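A Proper Mug at Last

June 20, 2026

I have been drinking my morning coffee out of whatever was clean since October, and this week I finally bought a mug I love! It came from Prondwood, the little kitchen shop on Tremblay Street, and it cost 14 dollars (the larger one was 22, but I never finish a large one anyway).

It's slate blue with a matte finish, a bit rounder in the belly than my old ones, and the handle is a full loop that fits my fingers without squashing them. I'm a slow stirrer, so I also like a mug that stays put while I go around and around with the spoon. This one does!

My only grumble is that I fill it too high. Every single time. I pour until it's nearly at the rim, then remember the sugar, and then have to sip some off before I dare stir.
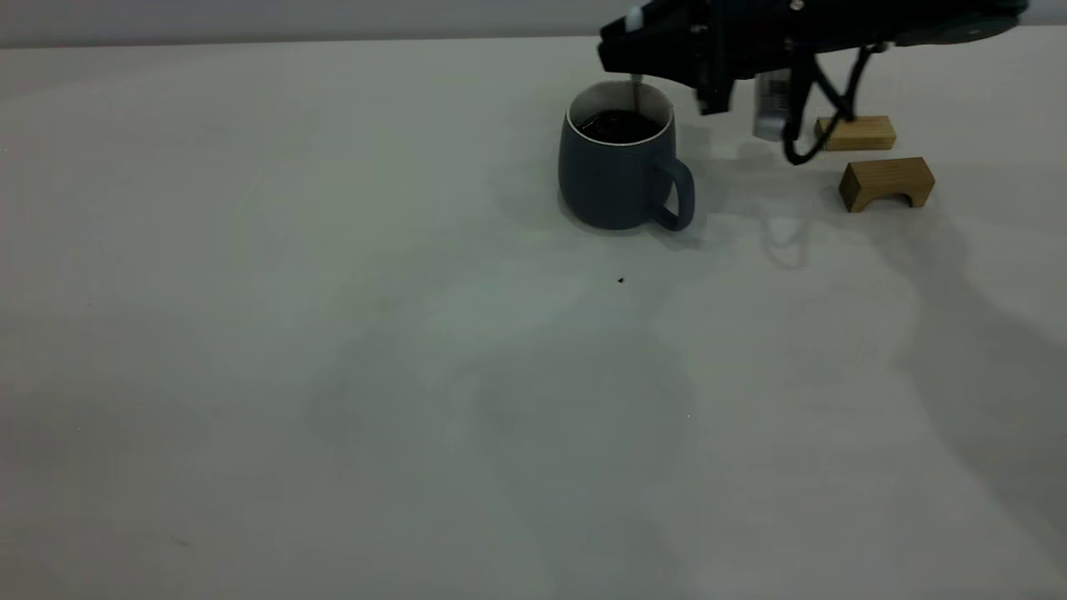

Black coffee looks so good against a white rim, though, and I think that's half of why I picked it. The shop had a green one too, and I may go back for it next weekend if it's still on the shelf.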